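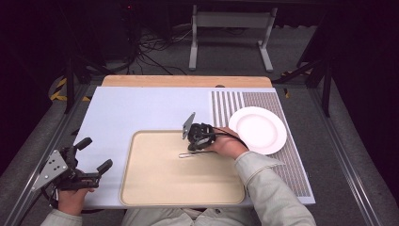
Where Does the Bus Go? My Project on Ridership in Jornville
January 2025

I picked the bus for my project because I ride it every morning and I'm late a lot. My teacher said a good question is one you really want answered, and mine was pretty simple: why is Route 9 always packed when Route 2 goes by with rows of open seats?

The two routes both start in Graten and end at the Borden Street stop, so you'd think people would split up between them. I rode each one before school and wrote down how many people got on at every stop (my notebook is a mess, sorry to whoever grades it). When I added up all my mornings I had 732 riders on Route 9 and 221 on Route 2. I was expecting a gap, but wow!

So then I asked riders why they picked the bus they picked. Most of the Route 9 people told me it stops right by the Rey Market and they can grab breakfast. A lot of them didn't know Route 2 went to Borden Street at all — the sign at the Graten stop still shows the old map, and the old map has it turning around at the library. I checked and the route was changed last June. Nobody swapped the sign.

I also timed the trips. Route 2 was faster on most mornings, mainly on account of skipping the light by the market. On rainy days they came out nearly even, and I don't have a good explanation for that. Maybe traffic backs up on the hill.

Problems with my data: I only rode in the mornings, and I missed some people when the back door opened at the same time as the front. I also stopped asking questions on the really crowded days, so the answers probably lean toward people who got a seat.

If I did this again I'd ride in the afternoon too and ask the same questions in the same order every time. I'd also like to see what happens to the numbers once the new map goes up — I wrote to the transit office about it and I'm still waiting to hear back.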